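The Second Line

Oana Munteanu had the spreadsheet open by seven, before the ovens downstairs were hot. The quote from Vudon was in one window and the lease for the Kalell Street kitchen in the other. The lease had been settled in July. The quote was good until the end of the week, and after that the man at Vudon would have to go back to his manager.

She had put the arms in row 14. Two arms, two grippers, a frame, installation, training for four people. Row 15 was the service plan, $2,125 a year. Row 16 was bread.

Gisela Farías came in with her coat still on and read over her shoulder.

"Why is bread in capital equipment?"

"Test bread," Oana said. "They go through a lot of it while they're setting up. Luminița said to put in $556."

"For bread."

"For bread and plates."

Gisela pulled a chair over. She had started Brovonik Catering with a card table and a borrowed van, and she still signed every purchase order by hand. She liked to know what each one was for. Oana had learned to keep the lines short and the names plain, so row 17 said floor mats and row 18 said tape.

"What do we get on the first day?" Gisela asked.

"On the first day we get a pallet in the hallway."

"And on the thirtieth?"

Oana looked at the note she had taken on the phone. "Plating. Sandwich to plate, plate to tray. They won't promise cutting."

"I don't need cutting. I've got Dorin for cutting." Gisela took off her coat finally and put it on her knees. "Let's go and look at it, then. I'm not signing for something I've only seen in a brochure."

They drove over in Oana's car. Vudon had half a floor above a printing shop, and the elevator was slow. Luminița Pop met them at the door and gave them each a sticker to wear. She did not make a speech. She walked them past the coats and the coffee machine and stopped where they could see the table.

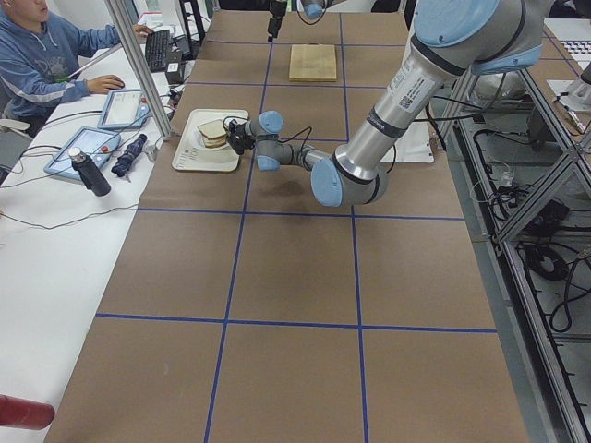

Filed under: Fiction / Work and Money

Gisela stood with her hands in her pockets and watched the gripper at the edge of the bread.

"Is that white bread?" she said.

"It's whatever the store had," Luminița said.

"Ours is rye. Ours is heavier. It has seeds." She turned to Oana. "Write that down."

Oana wrote down rye, seeds. She had brought the printout, and she wrote in the margin next to row 16, then changed the 556 to a question mark. She looked at the brown paper and the blue tape and thought that at least row 18 was right.

"How much of this is ours?" she asked. "If we sign. What's in the price?"

Luminița went through it without looking at a paper. The arms were in the price. The frame was in the price. The tablets were in the price, two of them, and so were the red buttons, which Gisela wanted explained twice. The table was not. Most customers had a table.

"We've got tables," Gisela said.

"Steel?"

"Steel."

"Then you might want to cover it. It's the shine." Luminița shrugged. "Paper's fine. You'd be surprised how long people just use paper."

Oana added a row for paper.

On the way down Gisela didn't say anything until the elevator had passed the printing shop. Then she asked who would run it. Oana said she had Dorin Coman down for the training, and Ysaline Barbier, and two more from the early shift if they wanted it.

"Does Dorin know?"

"He knows there's a list."

"That isn't what I asked."

So they went back to the kitchen, and Oana found Dorin in the walk-in, moving tubs of egg salad to the lower shelf. She told him about the arms and the tablets. She told him the class was four days, paid, and that his hours were the same in the budget for this year and the next. She had them in row 31 and she offered to show him.

He wiped his hands and came upstairs and she showed him. He read row 31 and then he went up to the top and read all the others, slowly, the way Gisela did.

"What's Abubakari?" he said.

"That's the freight company."

"And this one? The $2,671?"

"Electrical. We need another circuit on that wall."

Dorin nodded. "You need two," he said. "The mixer's on that wall. You put those arms on with the mixer and you'll be down there with a flashlight every morning." He pointed at the cell with his little finger. "Who quoted you one?"

Oana called the electrician back from the hallway, standing up. It was two. He was sorry, he hadn't known about the mixer. He would send a new number after lunch.

Gisela signed at ten past four. She wrote the date the way she always did, 4/27/26, with the pen pressed hard so it went through to the copy. Under it she printed RYE, and underlined it, and gave the page back to Oana to scan.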